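The Door at Gutlow

The house at Gutlow had been empty for 7 years when my aunt left it to me, and the only instruction in her letter was to keep the front door oiled. She did not mention the roof, which leaked, or the well pump, which was seized. Just the door. I read the letter twice on the bus from Bratwood and then put it in my coat.

I got there after dark. The key was where she said it would be, under the third paint can on the porch. 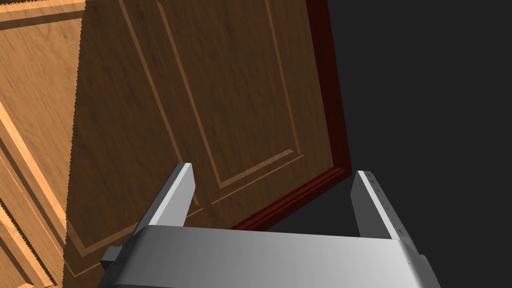 Dundo Juntunen

It was a heavy door, dark brown, with panels cut into the face. As a child I used to run a finger down the grooves until somebody told me to quit. Now I put my shoulder against it and it opened without a sound. I remember being annoyed by that. Everything else on the place had rusted or swelled, and I had been ready for a fight.

Inside there was a table, a cot, and a shelf of canning jars. On the table was a notebook. My aunt had written a line in it every time she oiled the door, with the date and the weather. I counted the lines that first night because there was nothing else to do. There were 521.

The last one was from May of the year she went into the home. It said: "Clear, some wind. He did not come."

I slept badly on the cot and in the morning walked to the store, 5 miles by the county road. The woman at the counter had known my aunt. I asked her who was supposed to come.

"Her brother," she said. "He went off to work on the boats. She said he'd be back late some night, and she didn't want the door to wake the baby."

"What baby?"

She looked at me for a while and then rang up the oil.

I walked home with it. I am not a quick man, and I was most of the way back before I stopped in the road. My mother had always said I was born in Bratwood, in the hospital, and that my father had died before I could talk. She had never said a word about Gutlow except that the summers there were good for my chest. She and my aunt had not spoken in years. I had taken it for a quarrel over money — there usually was one.

When I got to the house I sat down on the porch step and went through the notebook again, from the front this time. The first line was dated nine days after my birthday. "Rain. Oiled both hinges. Baby slept."

My aunt had been 90 when she died. I worked the numbers on the inside cover of the notebook and they came out possible, but only just. Then I crossed them out. There could have been another baby. There was nobody left to ask except the woman at the store, and she had already told me as much as she was going to.
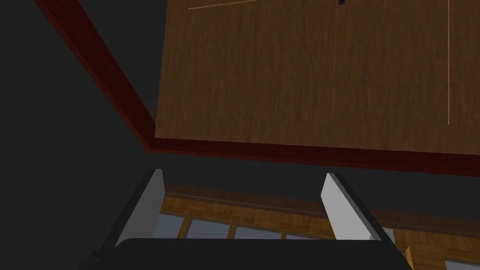
Part Two

I stayed through the fall. I fixed the roof first, then the pump, and I bought a better cot. In October I found a rag and did the hinges, top and bottom, and wiped off what ran down.

I had not planned to write anything. But the notebook was on the table and there were pages left in it, so I put the date and then I looked out the window to see what the weather was doing.

"Cold, no wind," I wrote. Under that, after a minute, I put my own name, and then I went out to bring in the wood.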